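Search this site Go

Week 4 handout: Reading a vendor's offer - the Louro hand-held gripper kit

Lecturer: Judite Quintela
Shared 2 times

Read this before the tutorial and bring the Louro brochure with you, marked up. I don't mind what colour pen. I do mind if it comes back clean, as most of them did last year.

The kit is sold by Forkcombe as a way to collect grasping examples without buying a robot arm. A person holds the gripper, picks things up in ordinary places, and the recordings go off to Trurkholm, the service side of the business, to be sorted and turned into something a robot can learn from. You pay for the grippers and then you pay again for the sorting. Keep those two charges apart in your notes, as the brochure runs them together on the back page.

The headline claim is "ready for any home after 200 demonstrations". Ask what each word is doing. Any home? Whose? And what does a demonstration count as? If I reach for a nut, knock it and reach again, I could call that one demonstration or two, and the brochure never tells me which. Aiguo Feng wrote to the sales desk in October to ask. The reply thanked him for his interest in the product.

I'll give them this much. Collecting in real rooms is a better idea than collecting on a bare white bench. Soft surfaces sag, printed fabric confuses a vision system, and small hard things roll. A walnut is a decent test object for the price: light, uneven, and not much bigger than the pads that have to close on it.

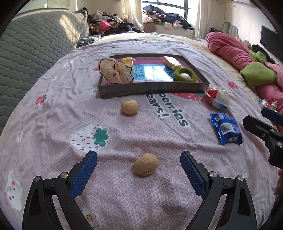

Still, a good test object doesn't make a good test. The sales material has plenty to say about variety and very little about failure. I could find no rate of dropped objects, no note on how recordings with a fumble are treated, and no word on whether the person holding the gripper had practised. A human wrist does a great deal of quiet correcting. Some of that skill may not carry over to a motor and a gearbox, and a buyer ought to see figures for the arm as well as for the hand.

Compare Vitness, which we covered last week. Their kit is dearer and uglier, and the software made Jaime Arruda swear in front of a first-year group. But they publish their failed grasps, sorted by object and by surface, and you can check their totals yourself. I would still want somebody outside the company to repeat the work.

Points to mark up in the brochure:

- Every use of "any", "all" and "seamless".
- Where the cost of replacement finger pads is given. (Look at the footnotes.)
- Who owns the recordings once they have been uploaded. I read this clause twice and came away with 2 different answers.
- What happens to the recordings if you stop paying.
- Anything about consent when other people are in the room.

On that last one, the brochure says operators should "use good judgement". That is no policy at all. A home is full of private things, and a wide lens picks up far more than the object being grasped. Write one paragraph setting out what you would want in the contract before you let this into your own place.

Written task: half a page. Would you advise a small care provider to buy the kit, rent it, or wait? Give your reasons in plain words. "It depends" is a fine start but you have to say on what. I lean towards waiting - you are free to argue with me, and last year's best answer did.

Background reading is Benvinda Calado's chapter on pilot studies. Skip the middle section if you're short of time, but read her part on how vendors choose their objects.

Comments (4)

Inès Arnaud: Is the marked-up brochure graded or only the half page?

Judite Quintela: Only the half page. I will look at the brochure though.

Aiguo Feng: Got a second reply from sales. They have offered me a discount. Still no definition of a demonstration.

Jaime Arruda: For the record, the Vitness software deserved it.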